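A Saturday Among the Old Computers

The sign for Stikida is easy to miss. It hangs over the second door in a row of small workshops on the edge of Drelelley, between a tile showroom and a place that re-covers sofas, and I drove past it twice before I spotted the paper arrow taped to the lamppost. The open day started at 9, and by the time I had parked and found my way in there was already a fair crowd around the coffee urn, most of them holding the same yellow leaflet and wondering aloud where they were supposed to stand.

Stikida takes in worn-out office computers and takes them apart. It has done this by hand for years, with screwdrivers and patience, and for most of its life that was the whole story. Lately, though, the firm has been teaching robots to share the work, and the open day was a chance for neighbors, customers and a few curious people like me to come and see how that is going.

Our guide was Umesh Sisodia, a tall, cheerful man who runs the robot side of things and who has the happy gift of answering a question as if he had been hoping all week that somebody would ask it. He walked us past the receiving shelves, where the machines wait with their paper tags (161 had come in that month, he told us, most of them from one insurance office), and on into the room where the demonstrations were being held.

I had expected something faster, I suppose. What we saw was slow and rather absorbing, a bit like watching a careful person thread a needle. A desktop tower lay open on its side, the hard drive sitting in its blue plastic caddy, and the gripper reached in toward all those parts while the group of us went quiet, coffee cups and all.

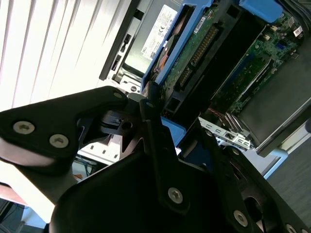 Why would anyone bother using a robot to take apart a computer that is going to be recycled anyway?

Parts are worth more when they come out whole. A drive or a memory module that can be tested and used again brings in far more than the same thing shredded for its metal, and getting it out whole takes time that a small firm has trouble paying for. The hope at Stikida is that the robots will do the plain, repeated jobs and leave the people free for the odd ones.

And there are plenty of odd ones, as Poonam Uniyal was glad to explain. She has been taking computers apart at Stikida since before there was a robot in the building, and she now spends half her week at the bench and the other half telling the engineers what they have missed. "They come to me with a nice neat plan," she said, "and I say, fine, but what will you do when somebody has put the wrong screw in?" She has a drawer of wrong screws, which she showed us with some pride, and I think a few of the children liked it better than anything else they saw all morning.

The project has a name, Zetunitz, which Umesh said was the only one the whole team could agree on. Its first aim was modest: 100 towers of the same model, opened and emptied with a person standing by. They finished those in February. Now the work has moved on to mixed batches, which means the robot can no longer count on a part being where it was the last time, and Umesh talked about this at some length - latches that slide, latches that squeeze, cables that fall across whatever you were hoping to get hold of.

After a break for samosas (very good ones, from the Singhal bakery down the road) we went back for a second look. I found myself drawn to the corrugated metal wall, where a square brown board is mounted, all brackets and slots and raised blocks, with a thin strip of green circuit board standing upright against it. The metal tray of a computer chassis lay close by, a green motherboard in the shadows underneath. A boy next to me asked whether it was a kind of puzzle. Poonam told him that was a very fair way of putting it, and that he should come back when he was old enough to apply.
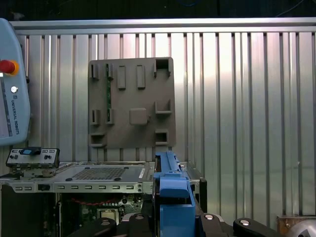
If You Would Like to Visit

Stikida plans to hold another open day in the fall, again on a Saturday. Entry is free, but the demonstration room is small and groups go in by turns, so come early and bring something to read. Children are welcome with an adult. You can hand in an old desktop computer at the front counter on the same day, as long as you have taken your own files off it first. Parking is behind the tile showroom, and the gate closes at 2.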